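Wastetti and Clikeo Extend Hand-Guided Training Program for Sorting Robots

Wastetti, the household goods recovery company, and its software partner Clikeo announced in June that they will extend their joint demonstration program to a second site, at Ullmont. Under the program, staff show each task by hand with a gripper tool, and the recordings are used to train robot arms to repeat it.

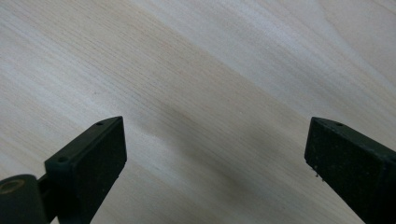
Hand-held gripper with fingers open over a light wood surface.

The first phase produced 870 recorded demonstrations by 20 employees, none of whom had worked with robots before. New participants receive 4 hours of instruction and then record at their own pace.

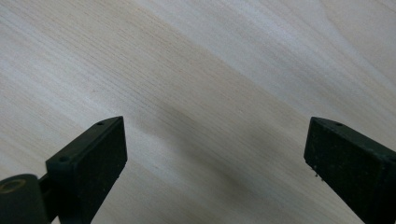
Each session is recorded from the tool itself, so the training data holds the same close view that a robot arm fitted with matching fingers would have. Clikeo reviews every recording before it is added to the set - incomplete attempts are labeled and kept separately.

The second phase will concentrate on household items that are difficult to grasp, among them wire goods, folding frames and lightweight racks. Wastetti expects to record about 100 different items at Ullmont. Prasertsri will supply the robot arms on which the trained software is tested.

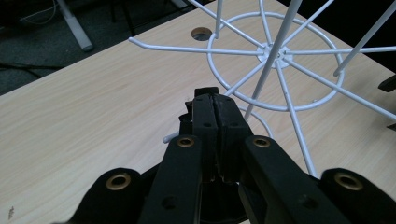 Abena Odoi said that thin wire had been the hardest material to demonstrate well, and that she wanted the Ullmont teams to have more practice time before their recordings counted. "People need to slow down at the moment the fingers close," she said.

Recording at Ullmont will begin once staff training is complete. Companies wishing to submit items for the second phase may apply through the Wastetti press office.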